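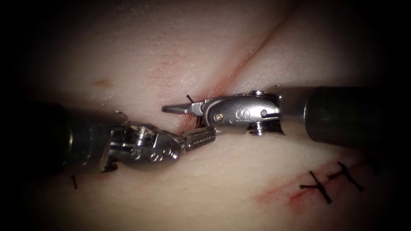

Inov 과제 중간 진도 보고
수신: Narnico 과제관리팀
작성: Nistport 봉합 셀 유지보수 담당 Hok-lam Hsiao
대상 기간: 4월~6월

요약
봉합 셀의 재설치와 초기 보정은 완료되었다. 양팔 기구의 손목 구동 케이블 점검 주기를 새로 정하였고, 원점 복귀 절차를 개정하였다. 좌측 팔의 손목 피치축 백래시는 허용 범위 안으로 들어왔으나 원인 분석은 끝나지 않았다. 예산 집행은 계획 범위 안에 있으며, 예비 부품 항목만 증액을 요청한다.

설치 상태
셀은 4월에 MacLeod동 1층으로 이전하였다. 기존 위치에서는 인접한 공조 배관의 진동이 베이스 플레이트로 전달되어 기구 끝단 위치의 반복 측정값이 흩어졌다. 이전 후 베이스 플레이트를 바닥 앵커에 다시 체결하고 수평을 잡았다. 양팔의 베이스 좌표계는 공통 기준 블록으로 재정합하였다. 정합 결과는 기구를 분리했다가 다시 장착한 뒤에도 유지되었다.
연습 패드 고정구는 하부 클램프 방식으로 바꾸었다. 이전 고정구는 봉합사를 당길 때 패드 모서리가 들리는 경우가 있었고, 그때마다 절개선 높이를 다시 입력해야 했다. 현재는 패드 교체 시에만 높이를 측정한다.

기구 손목부 정비
손목부는 케이블 구동이므로 장력 저하가 곧 턱 끝단의 위치 오차로 나타난다. 5월 초 좌측 기구에서 피치 방향 전환 시 지연이 관찰되어 기구를 분리하고 다음 순서로 점검하였다.
- 구동 디스크 체결 상태 확인, 이상 없음
- 무부하 상태에서 각 축 왕복, 피치축에서만 지연 재현
- 풀리 홈 이물 확인, 봉합사 섬유 조각 제거
- 케이블 장력 재조정 후 기준 자세 재등록
재조정 후 지연은 허용 범위로 줄었다. 섬유 조각과 장력 저하 중 어느 쪽이 주된 원인이었는지는 두 조치를 연달아 시행한 탓에 분리되지 않는다. 다음 발생 시에는 청소와 장력 조정 사이에 측정을 한 번 넣는다.
우측 기구는 턱 정렬만 확인하였다. 닫힘 상태에서 턱 끝단의 어긋남은 육안 및 게이지 점검 모두 기준 이내였다. 다만 힌지 핀 주변의 윤활 잔류물이 굳어 있어 세척하였다. 세척제는 기존 품목을 그대로 사용하였고, 세척 후 건조 시간은 절차서에 명시하였다.

점검 주기
종전에는 고장이 보고될 때만 케이블을 점검하였다. 이번 기간부터 파지 동작 3000회마다 장력과 백래시를 측정하고, 값을 기구 일련번호별로 기록한다. 동작 횟수는 제어기 로그에서 자동 집계한다. 풀리 홈 청소는 매 작업일 종료 시 시행하며 소요 시간은 약 8분이다. 봉합사를 교체한 날에는 잔사 제거 여부를 점검표에 별도로 표시한다.

원점 복귀 절차
기구 교환 직후 원점 복귀를 수행하면 두 손목이 패드 중앙 위에서 접근하는 구간이 있었다. 속도가 낮아 손상은 없었으나 충돌 감지로 셀이 두 차례 정지하였다. 개정 절차에서는 좌측 팔을 먼저 후퇴시키고, 후퇴 완료 신호를 받은 다음 우측 팔을 움직인다. 바늘을 물고 있는 상태에서는 복귀 명령이 실행되지 않도록 인터록을 추가하였다. 인터록 해제 권한은 정비 모드로 한정한다.

바늘 인계 자세 보정
두 기구가 바늘을 주고받는 구간은 끝단 오차에 가장 민감하다. 양팔의 상대 자세를 별도로 보정하고, 손목끼리 접촉할 수 있는 자세는 경로 계획에서 제외하였다. 제외 구역을 넓게 잡으면 인계 경로가 길어지고 봉합사가 손목 금속부에 걸릴 여지가 커진다. 현재 설정은 그 중간값이며, 접촉력 로그를 축적한 뒤 다시 조정한다.

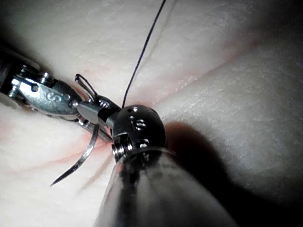 Chantal Doucette는 초안 검토에서 제외 구역의 중간값 설정에 이의를 제기하였다. 보정 직후의 오차만 근거로 삼았으므로 점검 주기 말기, 즉 케이블이 늘어난 시점의 오차를 반영해야 한다는 의견이다. 또한 기구를 교체하면 개체 차이 때문에 상대 자세 보정값을 그대로 쓸 수 없으니, 교체 절차서에 재보정 항목을 넣으라고 요청하였다.
두 의견 모두 수용한다. 주기 말기 측정은 현재 장착된 기구가 점검 횟수에 도달하는 시점에 시행하고, 그 전까지 제외 구역은 한 단계 넓은 값으로 운용한다. 교체 절차서에는 재보정 항목을 추가하였으며 Gordon Bouchard가 승인하였다.

미결 사항
좌측 피치축 지연의 원인 분리 시험이 남아 있다. 힌지 핀 윤활 주기는 자료가 부족하여 정하지 못하였다. 제어기 로그의 시각이 접촉력 기록과 어긋나는 현상이 있어 현재는 수동으로 맞추고 있다. 동기화 수정은 Manon Lemieux가 맡는다.

예산 및 요청
예비 기구는 현재 2개이며 양팔에 하나씩 배정되어 있다. 한쪽을 분해 점검하는 동안 다른 쪽에 문제가 생기면 대체품이 없으므로 보유량을 4개로 늘리는 안을 제출한다. 견적서와 기구별 장력 기록은 별첨한다. 증액이 승인되지 않을 경우 분해 점검을 시험이 없는 기간에만 시행하게 되며, 이 경우 원인 분리 시험은 다음 보고 기간으로 넘어간다.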